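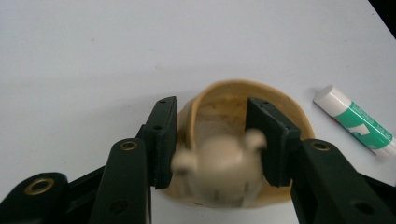 The Sallbridge Reading Room will extend its evening hours through April. Members may now borrow up to six titles at a time, and each loan may be renewed two times at the front desk or by mail.

I have kept this page for the Room since it moved from Hamon Street, and the most frequent request in that period has been for later closing. Levente Győri has agreed to supervise the added hours. Solène Bouvier continues to receive book donations.

The local history shelves now hold 200 volumes, including three on the Nernport ferry. These may be read on site only.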